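Visite de l'ancien terrain d'aviation de Dolham

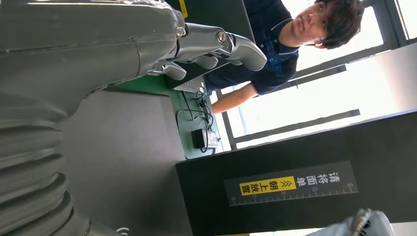 J'attendais cette journée portes ouvertes depuis le printemps et je n'ai pas été déçu ! Le terrain n'ouvre au public que 2 jours par an, et comme la prochaine occasion ne viendra qu'en novembre, j'avais posé un congé exprès.

Kusum Shukla guidait notre groupe. Départ devant l'ancien poste de garde, puis un bon kilomètre le long de la piste périphérique, dont le béton tient encore par plaques entières. On traverse ensuite le bois de Zurnley, où l'on dispersait les bombardiers entre les arbres. Les emplacements en forme de poêle à frire se devinent encore sous les ronces - il faut un peu d'imagination, mais quand on a le plan de 1944 en main, tout se met en place.

Le clou de la matinée, pour moi, c'est la tour de contrôle. Escalier raide, peinture écaillée, et sur un mur du premier étage les restes d'un tableau des sorties, à la craie grasse. On nous a laissés le regarder aussi longtemps qu'on voulait. Au plus fort de l'activité, presque 2000 personnes vivaient ici, logées dans des baraques dont il reste trois dalles et une cheminée.

L'après-midi, Yaqin Dong présentait le fonds Goel : 202 lettres d'un mécanicien au sol à sa sœur. Elle en a lu quatre. Il y parle surtout de boue, de bougies encrassées et d'un vélo volé devant le mess. J'aurais écouté toute la collection !

Prévoyez des bottes, et un casse-croûte.

Mis en ligne le 2003-09-05

Partagé 90 fois

Commentaires (3)

marc_b : Mon oncle parlait souvent de Zurnley. Les dalles sont-elles accessibles en fauteuil ?

Hélène : Merci pour le récit, j'y serai en novembre.

Pilou : Et le vélo, il l'a retrouvé ?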